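4.2 Gift routines and how they spread

Households in the Lirnach panel were asked to log every holiday custom they kept up at home – advent boxes, the stocking, the hidden figure, cookies left out on a plate. Not just the ones they liked. We got 3,252 usable entries from 97 households over 2 winters. Entries with no custom named were dropped, as were duplicates from the same evening.

Most customs came in through school. A child sees it in class, asks at home, parent gives in within the week. Second route was cousins, third was short videos. Store displays mattered less then we expected, though Petkov shoppers did mention the end-of-aisle racks a good deal. Whether the rack started the custom or only sold the kit is hard to say from a log.

Drop-off is the more intresting part. Nightly customs (anything where an adult has to do something after bedtime) thin out fast after the first ten days. One-time customs hold. Advent boxes sit in between – filled once, opened daily, little work for the adult. Same pattern in both winters, so we did not split the table by year.

Coding. Two coders, each blind to the other's sheet, same code list as the Didley pilot. Disagreements mostly over what counts as "nightly" when a household skips. We settled on three skips in a row as a stop. Arbitrary, but fixed before coding began. Logs that resumed after a stop were kept under the first start date.

Follow-up talks were held in April, well clear of the season, at the Stundine office. Parents only, small groups, no kids present. Talk ran on guilt more than cost. Several parents had stopped a custom and then told the child a story to cover it; a few had an older sibling take over. These accounts are used as background and are not in the counts.
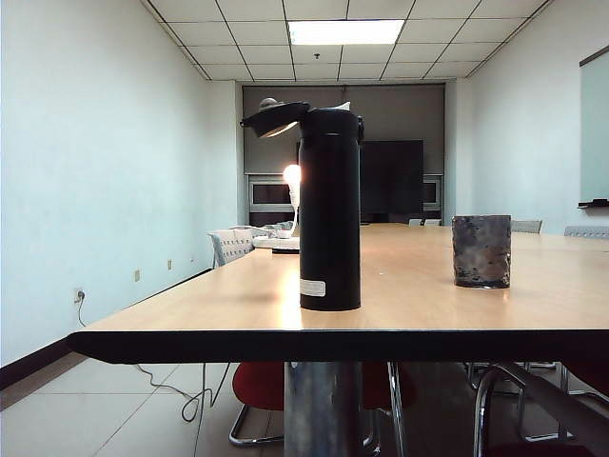 Figure 3. Meeting room table with a travel bottle, lid open.

One mother put the matter in terms of sleep, saying she would have kept the thing going till New Year if it had only needed doing on a Friday. Others in her group agreed, and two said they now start later in December for the same reason. Late starts do show up in the second-winter logs, mostly in homes with more than one child. We come back to them in 4.3, where start date is entered as a control.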